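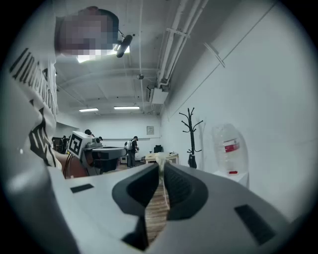 Badisum Neighborhood Book Swap
Minutes of the August meeting

Search this site Enter keywords Go

Tarek Samir opened the meeting at 7:10 p.m. and thanked everyone for coming out on such a sticky evening. Asmaa Ramadan took the minutes, and asks you all to forgive her handwriting if you ever have to see the original.

Last month's minutes were read and approved, after we fixed the spelling of Bouzid Street, which had somehow come out three different ways.

The summer swap
We were all so pleased with how this went! 429 books changed hands over the weekend, and the children's table was nearly bare by lunchtime on the first day. Tarek said it was lovely to see people sitting on the steps reading what they had just picked up (one gentleman got through most of a mystery before his wife came to collect him). There were a few grumbles about the cookbooks being underneath the travel guides, where you had to crouch to get at them. It was agreed that cookbooks will go at elbow height next time.

Leftover books
22 boxes are still sitting in Asmaa's garage, and she would dearly like to park her car again before the cold weather. The Faler school will take picture books and anything for early readers. Everything else will be offered at the Brasa market, free to anyone who wants it. Encyclopedias were discussed at some length, and with a good deal of affection, but we did not settle what to do with them.

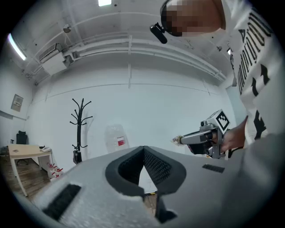 Someone leaning in, with a bit of wooden floor showing.

Flyers
Tarek has a price for printing 3000 flyers for the fall swap. Several people felt that was a great many flyers for a neighborhood our size, and the rest of us remembered running out last year and having to write signs on the backs of envelopes. Put to a vote and carried. Asmaa will check the date and the street name very carefully before anything goes to the printer.

Borrowing cards
A short talk about whether to keep the little paper cards inside the front covers. They don't do much, but people enjoy seeing who had the book before them, so the cards are staying.

Any other business
We need 10 more bookends. If you have spare ones at home, even ugly ones, please bring them along. The lemon cake was much admired and the recipe will be passed around.

Meeting closed at 8:45 p.m. Next meeting in September, same time, at Tarek's house.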